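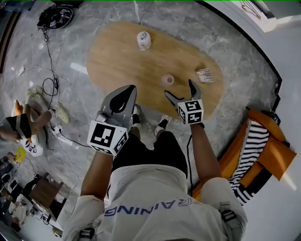 Clitville's crockery library opens its doors with 3,727 pieces to borrow

Sep 22, 2021

CLITVILLE: Anyone planning a birthday tea, a wedding, a wake or a street lunch can now borrow the cups, plates and bowls for it free of charge. Plostetard, the town's first crockery library, has opened in the old Sabbagh drapery on Mill Row, and its shelves hold 3,727 pieces of china, stoneware and glass, nearly all of it given by local households.

The idea is as simple as a book library. You come in, choose what you need, pack it into one of the padded crates and bring it back within seven days. Joining is free for people who live in Clitville or the villages along the Brornard road, and a library card or a recent bill is all you need to sign up. Clubs, schools and small businesses can join too, for 25 pounds a year.

"I have wanted to do this ever since my sister's silver wedding, when we ate a beautiful dinner off paper plates that folded in half the moment the gravy arrived," said Waltraud Sutter, founder of Plostetard. "There were cupboards full of lovely things all over town and most of them only came out at Christmas, if that. Now they're going to be used, and I'm so pleased!"

From one dresser to a whole shop

Plostetard began in the front room of Waltraud's house, with a single dresser and a handwritten notebook. Word got round quickly. By the end of the first summer the collection had spread up the stairs and into the bath, and the search was on for a proper home. The Sabbagh family, who had kept the drapery empty after moving their own shop across the square, offered the ground floor on a five-year lease at a very kind rent.

The old fittings have been kept. The long measuring counter is where crates are checked out, and the deep drawers that once held ribbon and lining are now full of teaspoons, cake forks and sugar tongs. Shelves run from floor to ceiling on three walls and are arranged by colour, so that borrowers can put together a table of blues or a table of greens from dozens of different patterns. Matching sets are kept together near the window for those who prefer them. The largest is a white dinner service for 79, which came from a hotel on the coast and has already been booked for two weddings.

Breakages, washing and the odd chip

People always ask about breakages first. There is no deposit and no charge for a broken cup or plate, up to five pieces per loan. After that, borrowers are asked to replace like with like, and charity shop finds are very welcome. Chipped pieces are taken off the shelves and go to the mending bench at the back.

The bench is run by Kastriot Papadopoulos, a retired ceramics teacher, and will be open to visitors every afternoon the library is. He will mend items from home as well, if there is room in the queue.

"A handle that has come away cleanly is a pleasure to put back," said Kastriot. "What I can't do is make a mended cup safe for hot tea again, so those go into a separate crate for people who want them for plants or buttons or pencils. You would be surprised how fast that crate empties."

Crockery should come back rinsed. Everything is then washed again on the premises in a commercial dishwasher, paid for with a 750 pound grant from the Brornard Road Traders' Fund.

Autumn suppers and a call for bowls

To mark the opening, the library will hold a run of shared suppers in the shop through November. Guests bring a dish, pick a plate from the shelves and sit down together at the drapery's cutting tables. Places are free but need to be booked at the counter. The first supper will be soup, which brings us to a small appeal: there are plenty of teacups and more side plates than anyone could wish for, but soup bowls are badly needed, along with large serving spoons, gravy boats and jugs of any size. Please don't leave donations on the step when the shop is closed, as the pavement is narrow and the bin lorry comes early.

Visiting Plostetard

Plostetard is at the old Sabbagh drapery, Mill Row, Clitville. It is open in the afternoons from one until six, and on market mornings from nine. There is a level entrance from the yard and a parking bay for loading crates. Orders for more than 60 guests should be made two weeks ahead.

Notes for editors

Waltraud Sutter and Kastriot Papadopoulos are both available for interview. Photographers are welcome at the November suppers by arrangement. Please ask at the counter or write to the Plostetard press desk at the Mill Row address.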